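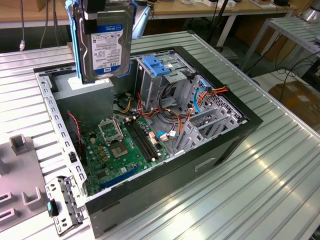 How to Collect Demonstrations for a Drive Swap Without Fooling Yourself

Most guides to teaching a robot by demonstration start with a number. Get this many episodes, train overnight, enjoy. I don't trust those numbers, and after running the Skenthorpe disassembly task I trust them less. What follows is how I'd collect a set for moving a hard drive and its caddy in or out of a desktop tower.

Before you record

Write down what counts as finished. "Drive installed" is too loose. Is the caddy latched, or only sitting in the bay? Two operators will answer differently, and the model will learn both answers.

Lay the tower on its side with the panel off and mark where the case goes on the bench. Then decide how far from the mark you'll let it wander. If it never moves, you're teaching the arm one memorized path, however good the success rate looks.

Push the loose SATA and power cables around between takes. People love to tidy them first. The next computer won't be tidy.

Recording

1. Start each episode from a different arm pose.
2. Drive slowly near the cage. Fast, confident teleoperation makes nice video and poor data.
3. If the caddy catches on the metal, back off and try again while still recording. Keep that episode and tag it "recovery."
4. Stop when your written condition is met. Trailing seconds of an idle arm teach it to idle.
5. Label right away. By Tuesday you won't remember which takes were bad.

Sorting

We recorded 82 episodes in April. Vaughn Ostrowski went through them and threw out 12 for bad labels or dropped frames. I went through the same set and would have thrown out more, so we argued, and then rewrote the finish condition. Do that argument early.

Hold back some episodes by computer, never by random draw. We trained on 54 and kept the rest, all from a tower model the arm hadn't met. A random split will flatter you.

What to doubt

A falling training loss says very little about whether the arm can seat a drive. Run it on the real case, with the cables moved, and have someone other than the operator keep score.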